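**Wednesday, late**

Folding day. I had been putting it off since February on the grounds that things in a drawer are, technically, put away. The drawer stopped closing on Sunday and I ran out of grounds.

Started at 10 with tea and the radio and a firm idea of three piles: keep, Skamness, out. By half past there were five piles, one of which was string. I don't know how a household of two people ends up with that much string, none of it long enough to tie anything to anything else.

Then the green stuff. We have a weakness for green. I bought some of it, M. bought the rest, and each of us maintains that the other started it. Thin green, thick green, green that came round something else and was too good to throw away. All of it creased to the same degree, like a map that has been argued over in a lay-by.
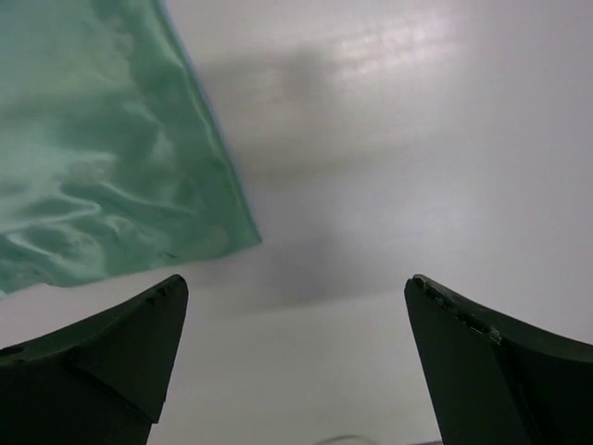
Tried pressing the creases out with the flat of my hand, then with the big atlas, then with the big atlas and me leaning on it. Went to put the kettle on. The creases were all there when I got back and I think there may have been a new one.

Geum-ok rang at eleven to ask if the Skamness place has curtains. I said I thought so. She said thinking so was how she spent her first week in Drinley getting dressed in the bath. So now there is a sixth pile, labelled WINDOWS? in my worst handwriting, and I must write to the letting people, who last answered an email when the weather was warm.

The keys cost us £135 as a deposit, by the way. For keys. I keep meaning to be angrier about it.

Lunch was toast, standing up, the chairs having all become shelves. Then the big pieces, which I'd saved until last out of cowardice. Anything wide wants a pair of hands at each end. You take your corners, you lift, you wait for the middle to stop sagging, and it doesn't, and you decide to live with that. My mother and I used to do sheets this way on the landing, walking towards each other and back like a very slow country dance. She always ended up with the neat end.
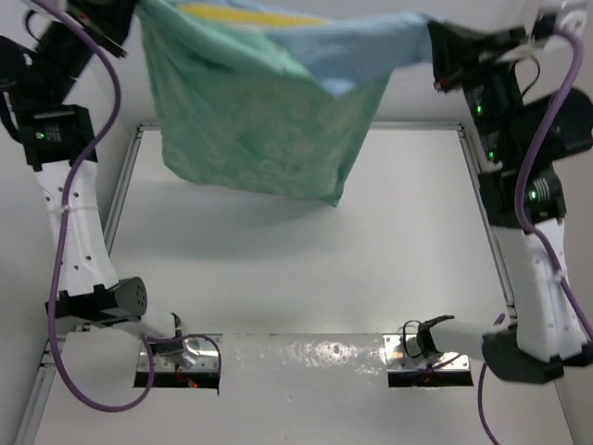
I still can't do it without hearing her say "other way, other way", usually a moment after I'd gone the other way.

M. got in from work at four and asked what the system was. I explained the system. He moved two things from keep to out, I moved them back while he was taking his shoes off, and we left it there. He has a point about the tablecloth with the wine on it. I've treated it with Plindex on two occasions and the stain has come up beautifully, much clearer than before.

Selvaraj Navaratnam came by for the ladder and left with the ladder, a tray and most of the string. He says he'll use it on his beans. I've seen his beans and I don't think string is what they're short of, but I held the door open for him all the same.

Totals, for anyone auditing this diary: one drawer emptied, around 92 things folded or at least bent, one bag for the charity shop, which M. is to drop off on his way to Miah for the bread. The bag is by the front door, where I expect it will still be when we move.

The drawer shuts now. I've shut it several times this evening. The iron I couldn't find all day was under WINDOWS?, and the tea towels still have to be done, and I've gone off the whole idea of Skamness until at least Friday.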